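The Long Way to a Clean Kitchen

My mother had a washing machine that walked. If you loaded it badly it would shudder itself a good foot across the utility room floor during the spin, and one of us kids would be sent to sit on it. I mention this because people keep asking me when a robot is going to do their laundry, and I always want to answer that we have had a robot doing our laundry for a very long time now, and that the part we're still waiting on is everything that used to happen before and after one of us got sent to sit on the lid.

I should say where I'm writing from. I repaired household appliances for most of my working life, and for the last few years I've taught an evening class in the same subject (dryer belts, drain pumps, the mysteries of the door latch). I'm no engineer. But I have stood in more strangers' laundry rooms than almost anyone I know, and I think that ought to count for something when the talk turns to whether machines can do chores. My own view, to get it out early, is that they can't yet, that they are closer than my old colleagues like to believe, and that most of the people arguing about it are looking at the wrong end of the job.

Take the plain business of getting a load into a top loader and out again. You lift the lid, which may be stiff or may drop on your knuckles. You reach down into a tub you can't see the bottom of. Then you pull, and what comes up is one sock, or it's a bed sheet that has swallowed three shirts and a pillowcase and tied itself in a knot. Your hands sort that out while your head is on dinner. They feel the weight, they guess where the corner is, they give a little shake. I have never met a person who could tell me how they do it, and I've asked quite a few, including my sister-in-law Treasa Daly, who raised a large family and can fold a fitted sheet in the air.

That's the trouble in a nutshell, I suppose. A thing you can't explain is hard to teach, and for a long time the folks building robots were trying to write it all down as instructions. The approach I find much more hopeful is the humbler one, where a person carries the gripper by hand and goes through the chore with it, and the machine is left to learn from the record. The person does the thinking and the gripper comes along for the ride. It has two padded fingers where you and I have ten, so whoever is holding it has to work within what the robot would have to work with, and I believe that is a very honest way to begin.
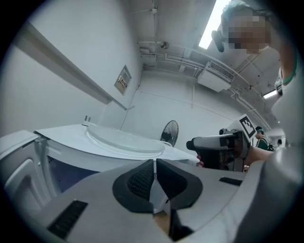 What the Hands Know

I got to try a pair of these grippers once, at an open afternoon a friend talked me into, and I want to tell you about it because it changed my mind in both directions. I was handed one for each hand and asked to pick up a dish towel and drape it over a rail. Well! I have taken a transmission out of a washer lying on my side with a flashlight in my teeth, and it took me four tries to hang that towel. I kept pinching too deep and grabbing the counter along with it, so to speak, and then I'd let go a moment early and the whole thing would slide to the floor in that insulting way towels have.

So I came away humbled, and with a new respect for my own thumbs. But I also noticed that by the fourth go I wasn't thinking about the grippers so much. I had stopped trying to hold the towel the way I would at home and had started scooping it. Somewhere between the first try and the last I'd worked out a method, and I couldn't have told you what it was, and yet there it would have been for anybody who'd kept a record of it. That is what the hopeful people are betting on, and having been clumsy in front of a room full of them, I can see why.

My friend Enda Keogh, who ran the parts counter when I was still on the road, will have none of it. He says a chore isn't done until it's done in a house, and he's got a point I can't get around. A training room is a kindly place. It has good light and a bit of space to stand, and nobody has left a bicycle in front of the dryer. The laundry rooms I knew were under stairs and behind water heaters. One, belonging to a very nice woman named Wanda Hutchins, could only be entered sideways, and the lid of her washer opened just far enough to get an elbow in before it hit the shelf. She had built up a whole technique. I'd love to see what a robot would make of that shelf.

Still, I'd say back to Enda that every apprentice I ever trained began in a kindly place, too. You don't start a beginner off in Wanda's laundry room. You start on a machine pulled out from the wall, with the water off, and you let the kid make mistakes where they don't flood anything.

The Door Is Half the Job

What I'd really like people to pay attention to is doors. When a company shows off a household robot, you get the pretty part, the shirt folded into a square or the cup set down without a click. Give me a machine that can open and close every door in an ordinary kitchen and I'll be far more impressed. The refrigerator wants a good firm tug against the seal and then nothing at all. The dishwasher comes down toward your shins. The oven is heavy and sprung, and the washer has a latch that will break if you lean on it, and I know how often it breaks, having sold a great many of them.

And then there's the microwave, which everyone thinks is the easy one. Some have a button, some have a handle, and some have a handle and a temper. You pull and the whole oven slides toward you on its little feet unless you've got your other hand on top, and I'd bet you have never once noticed putting it there. Once it's open the door is out in the way, so you have to come in from the side, and you've got a plate to set down in the middle of a glass turntable that will rattle and jump off its ring if you catch the edge. I make that 3 or 4 separate small skills before anybody has eaten a bite. 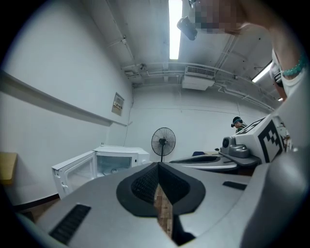 Microwave door open, turntable in place, two grippers at hand.

I've come to think two hands matter more than clever ones. Most of what I did for a living was one hand holding and the other hand doing, and the same goes for nearly every chore I can name. You steady the pan and scrub it. You hold the bag open and drop the trash in. A single arm on a cart can be as quick as you please and it will still chase a mixing bowl the length of the counter.

Caoimhe Ó Riain, who sat in on my class last November and asks better questions than I do, wanted to know what I'd count as proof. If the robot can load the washer once, is that enough? I told her no, and that I'd want to see it on a bad day. I once kept a log of my service calls, out of plain stubbornness, and by the time I quit it ran to 2,403 of them. An awful lot of those weren't broken machines at all. There was a coin in the pump, or a baby sock over the drain, or a lid that wasn't quite shut on account of a sleeve. The machine was fine and the chore had gone wrong. A helper that does the job nicely nine times out of 10 and on the tenth shuts a sleeve in the lid and walks away has made me a service call, and I'm retired.

On the shop floor I think it comes sooner, and there I'm with the optimists. A factory can decide that every bin will be the same bin and every bin will sit on the same mark. You can arrange the work to suit the worker, even if the worker is an arm bolted to a bench. I don't want to live in a house like that, and I doubt you do either. The home is where the thing has to bend to fit us, and the only way I can see to get there is a great deal of patient, dull practice with real lids and real doors, by people who don't mind doing the same silly task over again.

I find I've grown fond of the idea. When I was young we pictured a metal butler who arrived knowing everything. I like it better that somebody has to show the thing how, holding it by the hand more or less, the way my mother showed me to spread the towels evenly in the tub so the washer would stay put. I was slow to learn that one, and she had to mop the utility room a good many times before I got it right.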